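Went up to Whitlock in October for the open day at the Drastcombe mill, and since a couple of people asked what it was like, I'm writing it up.

Whitlock is 19 miles from the highway on a two-lane road, and the last stretch is slow behind farm trucks. The mill sits by the river below the town. Parking was in the field across the bridge and cost nothing. If it has been raining, bring boots.

Drastcombe weaves upholstery cloth, mostly plain grays and browns for furniture makers, plus a smaller line of wool blankets. The building is older than the business. It was a flour mill first, and the hoist doors are still there on the river side, painted shut.

The tour started at 10 in the yarn store. Cones are stacked on racks up to the ceiling and sorted by dye lot. Our guide explained that two lots of the same gray can look identical on the cone and show a line when woven side by side, so a single order is always run from one lot. From there we went to warping, where the threads are wound onto a beam before they go to the loom. A full beam takes most of a shift to set up.

The weaving shed is the part to see. They hand out foam earplugs at the door and you need them. Only 2 of the looms were running for the visit, and that was already loud enough that the guide stopped talking and held up printed cards. The floor shakes a little. You can stand behind a yellow line and watch the cloth come off the front, slower than I expected.

After that came the finishing room, which smells of steam and wet wool. Cloth is washed, dried on a long frame with hooks down both sides, and then checked on a lit table. A woman at the table was marking faults with short pieces of red thread. She said most of them get mended by hand and the customer never knows.

The mill shop is in the old office. Blankets were more than I wanted to spend. I bought a remnant bag for $3 and looked hard at a gray cloth called Trekach, which comes in a coarse weave and a finer one called Drusach. I have a gray couch at home already, so I was mainly curious how theirs compared. The Trekach was thicker and scratchier than mine. The Drusach was closer. 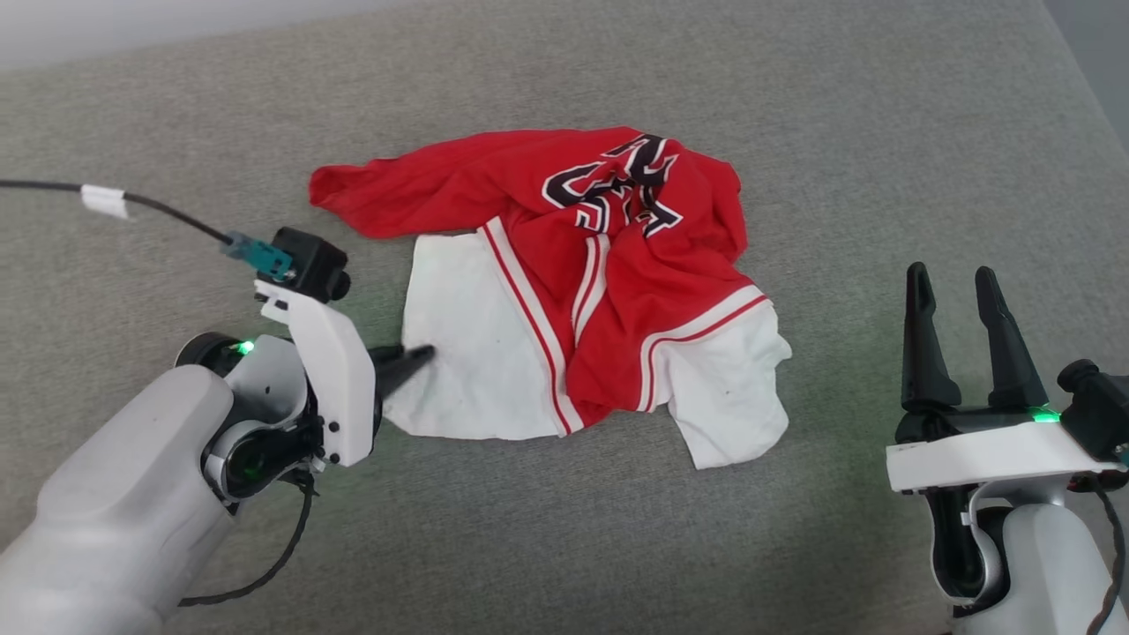

*Gray upholstery-like fabric, with a red-and-white jersey on it.*

Lunch was soup and rolls in the loading bay, cash only. The line was long at noon and short by 1:30. There was also a display of old pattern books on a table by the stairs, with swatches glued in and prices written next to them in pencil. Book 169 was open to a page of checks. I would have liked more time with those, but the table was in the way of the afternoon tour and people kept squeezing past.

A few practical notes. The upper floor is reached by stairs only. Photos were fine in the shop and the yarn store — not in the weaving shed. Small children have to be carried or held by the hand past the looms. Restrooms are across the yard, behind the boiler house.

The afternoon tour covered the same rooms as the morning one, so there was no need to stay for both. I left at 2:30 and had the road mostly to myself as far as the highway.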